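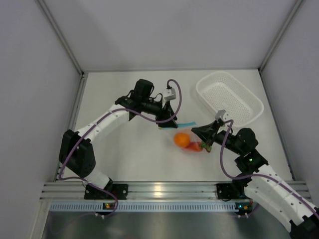 Do the arms ever come off that rail, one reader wants to know, or do they stay clamped where they are for good?

They come off! Not often, mind. I've had both of them off once for a proper clean and the left one a second time, when I'd put it too close to the middle and it kept bumping elbows with its neighbour. The black brackets clamp onto the aluminium extrusion, so you slacken, slide and tighten again. Mark the old position with a bit of masking tape first. I didn't, and spent most of an afternoon finding it again.

That question came in so many versions that I've rewritten the whole page around looking after the cell. The old page had got very long and half of it was about a gripper we don't use any more. Last changed 22 Oct 2018.

What is the cell called?

Pikby. The table, walls, rail and both arms together are Pikby. There's an older single-arm bench next door called Carnegie and people do mix them up, so if you're emailing me about a fault please say which one you mean.

How do you set the height of the grippers?

With the arm switched on and holding itself, never by pushing it about with the power off and hoping. I bring each gripper down over the bare tabletop until a folded sheet of paper just drags under the fingertips, and I save that as the floor. Then I do it again near the back wall and again by the front rail. If the three don't agree, the bracket is tilted on the rail. It's nearly always the bracket.

Why do you practise on fruit in a zip bag?

Awkward, isn't it? A clear bag wrinkles and shines and slides away when you touch it, and fruit doesn't like being squeezed, so between them they show up a badly adjusted gripper very quickly. A wooden block will forgive almost anything. I do my gripper checks on blocks and then move on to a bag with a small orange fruit and a strawberry, and if I've set the closing force too high I know about it straight away (and so does the cloth).

Strawberries leak, by the way. Wipe the fingertips between goes or the bag starts sticking to them, and then you'll be chasing a fault that is only jam.

How much slack do the camera cables need?

More than you'd think. Ours are the purple ones, and each runs from the camera module on the gripper back along its arm. On the left I leave a big tall loop over the wrist. It looks untidy and visitors always want to tuck it in. Please don't! The wrist needs that cable when it turns and tips at the same time. My first go was lovely and neat, every inch tied down, and it pulled the plug half out of the camera on the first long reach.

To check yours, drive the arm slowly to the furthest place it will ever go, twist the wrist as far as it turns each way, and look at the plug. If the cable is tight there, let out some more.

Cable ties or hook-and-loop straps?

Cable ties on the arm links, straps anywhere I'm likely to be undoing things. Snip the tails off flush, they scratch. And don't pull a tie down so hard that it bites into the cable. I go round and look at all of them every 30 hours of running, and I usually end up replacing one.

What are the little boards under the brackets?

Those are the controller boards, one for each arm. I look at their lights before I touch anything else. On ours, no lights at all means a power lead has been kicked. Lights on but an arm that won't answer is usually the data lead, and I reseat that at both ends. Do power down first. The slotted cable channel below the rail is there for the longer runs, and I keep meaning to label what's in it.

I get error 1003 when I start up. Have I broken it?

No. On our software that one means an arm didn't find its start position in time. Check that nothing is leaning on it (a basket, your coffee, the other arm), move it clear by hand with the power off, and start again. If it comes back twice running, write down which joint it names and send it over to me.

One gripper closes further than the other. Is that normal?

A small difference is. Ours came from Anolov and the pair never matched perfectly out of the box. Run the open-and-close routine six times on each and watch where the fingers stop. If the stopping place wanders from go to go, look for a loose screw at the finger. If it's steady but wrong, just set the zero again.

How do you clean the table and the walls?

Damp cloth, a drop of washing-up liquid, then a dry cloth. Nothing gritty and no polish. Polish makes the white tabletop shiny, the cameras see the lights in it and everything goes peculiar. Do the corner trims too, crumbs collect there. The perforated basket goes in the sink.

How long does a full check take?

About 11 minutes if nothing's wrong. Floor height, cables, ties, board lights, grippers, wipe down, in that order. If the floor height is out I stop and fix it before doing the rest.

Can I get spare brackets?

Stamura made ours and I ordered extra in December, so ask me before you buy any. I also have a bag of the clamp bolts. They're longer than the ones on Carnegie, so please put them back in the right tub.

My question isn't on here!

Send it in using the form at the foot of the page. Tell me which arm, what it was doing and what the board lights were showing. I read them all, though it can take me a while if the cell's busy.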